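Replacing the lift cord on an old roman shade - can I use flat webbing instead?

Posted in Windows and Blinds by Karine Paquette

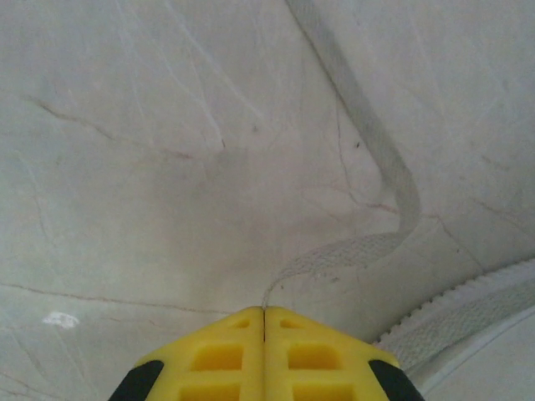
What I have

Two fabric roman shades in the dining room, left by the people who owned the house before us. The label on the headrail says Samarakoon and nothing else useful. Each one is 48 inches wide and has 3 lift lines running up the back through little plastic rings. On the left shade one line broke in February and the other two are fuzzy where they go over the pulleys.

I have a good amount of flat woven strap left over from another project and would like to use that if it will work. The original is thin round cord. The strap is a finger wide, give or take. Can I run it through the same rings, or do I need to buy cord? Also, do I have to take the whole shade down, or can I restring it while it hangs?

The fabric is in good shape and I don't want to replace the shades if I can help it. There are no small kids in the house, but my niece visits.

Tariq Qureshi
Buy cord. The strap won't go through the rings without folding over on itself, and once it folds it will jam in the cord lock. The lock on a shade like that has a small toothed roller that pinches a round cord against the housing. Webbing either won't fit in the slot or won't release.

Get 1.4 mm or 1.8 mm braided polyester shade cord. Cut a piece of the old one and take it to the store so you can match the thickness. If it's too thin the lock slips and the shade comes down by itself.

Take the shade down. You can do it hanging but you will be on a ladder with your arms up for an hour.

1. Raise the shade partway, tie off the cords, and lift the headrail out of its brackets.
2. Lay it face down on a clean sheet on the floor or a big table.
3. Tape the end of the new cord to the end of an old one, butt to butt, with one thin wrap of tape. Pull it through the headrail and the lock. For the broken line you'll have to thread it by hand, following the path of the others.
4. Run each line down through its rings and tie it at the bottom ring. A dab of fabric glue on the knot helps.
5. Even up the lines with the shade fully flat, then join them at the pull end.

Replace all of the lines on that shade, even the ones that are only fuzzy. New cord and old cord stretch differently and the bottom bar will hang crooked.

Habibur Gazi
just get new blinds, mine were on sale and took ten minutes to put up

Fengying Qian
Tariq's steps are fine, but I'd think about your niece before you restring it. Corded shades with loose lines on the back are a strangling hazard, and new ones are mostly sold cordless for that reason. If she is small, don't put the old system back.

You can sew the shade into a fixed valance, or just tie it up at the height you like and leave it. The other choice is a spring-loaded cordless headrail kit, cut to your width. You have to weigh the shade first and order the spring to match - a lined shade with a wood bottom bar is heavier than people expect. Check whether the kit has its own way of covering the lines at the back, as some of them still have exposed cord between the rings.

If you do stay with cord, put a wall cleat up high and wrap the slack on it every time, and use a breakaway connector where the lines join.

I kept some flat strap for tiebacks on my long curtains and it worked well for that, so yours may still come in handy.

Karine Paquette
Thank you. She is four, so I think I'll tie the left one up where it is for now and price a cordless kit. Does anyone know if the kits come in 48 or if I would have to cut one down?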